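Re: [manip-learning] Re: Corner scoring for towel folding, results very different from ours
From: Ineke Dewulf
To: manip-learning list

Dear Sneha, dear all,

Thank you for the detailed message. I answer below your points, and I have left out the part on the gripper because I have nothing to add there.

Sneha Rana wrote on Thursday:

> We tried to repeat the Erker result with the code from the list archive.
> We trained on 400 demonstrations, same as you. On our side the policy
> reaches the first fold in most trials but the second fold is bad. Very
> often it grasps one layer and not two, and then the towel opens again.
> Did you filter the demonstrations in any way before training? The
> README does not say it.

Yes, we filtered, and I am sorry that the README does not say it. We removed every demonstration in which the operator had to grasp the same corner more than one time. From the 400, we kept 90. I know this sounds like a very hard cut. We also trained with all 400 and the second fold had the same problem that you describe. My explanation is that the operators correct themselves in many different ways, and the policy learns an average of these corrections, which is a movement between two good grasps that touches only the upper layer. But this is only my explanation, I have not tested it separately.

I will add the filter script to the Vunutitz repository before the end of February. It is short and not nice to read.

> Second question, the scoring. You report corner distance after the
> last fold. Is it measured on the image or on the table? We get
> different numbers depending on this, sometimes the ranking of two
> policies changes.

It is measured in the plane of the work surface, after rectification. We do not measure on the raw image. In the raw image the far corners look closer together than the near ones, so an error at the far side is counted too small. If your ranking changes between the two methods, I would look first whether one of the policies leaves its errors mainly at the far side.

One detail that I should have written in the report: we take the distance for each pair of corners that should lie on each other, and we keep the largest one. We do not take the mean. With the mean, a towel with three perfect corners and one very bad corner gets a good score, and I do not think that anyone would call such a towel folded. If you used the mean, this alone can explain a part of the difference.

> Third, Pathak says in the other thread that the start position of the
> towel matters more than the number of demonstrations. Do you agree?

I agree partly. We did 20 trials for each start position, with 6 start positions, so I can say something about the position but not very much. When the towel starts in the middle of the workspace, the filtered policy and the Lernudley baseline are close to each other. When it starts far from the base, the baseline becomes clearly worse and ours only a little. For rotation of the towel I do not see any effect that I would defend in front of a reviewer. I would like to see the numbers of Pathak before I say that the position matters "more". These two things are not on the same scale, and it depends how much you change each one.

About your grasp problem, one suggestion. Please check the height at which the fingers close in the second fold. Our policy predicts it relative to the surface, and the surface height comes from the calibration. If your surface is a little softer or thicker than in your calibration file, the fingers will close too high and they will take only the upper layer. We lost some days with this after we changed the floor covering under the robot. It is easy to test: let the arm go down at four places without any towel, and write down the height where it touches.

I would also ask which start position you used for the bad second folds. The far ones are difficult for a reason that has no connection to learning: the arm is then nearly stretched, and small errors in the shoulder become large errors at the fingers. A far start in my sense is a tan towel lying flat near the top edge of the green mat, with its upper edge a little over the white tiles, and the gripper directly above it. In such a position the upper edge of the towel also lies on a different surface than the rest, so the height from the calibration is not correct for the whole towel. If your far starts are like this, please report them separately from the ones where the towel is completely on the mat, and send me both results, also when they are bad.

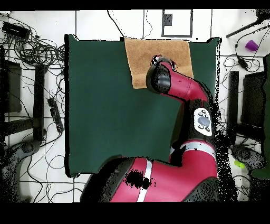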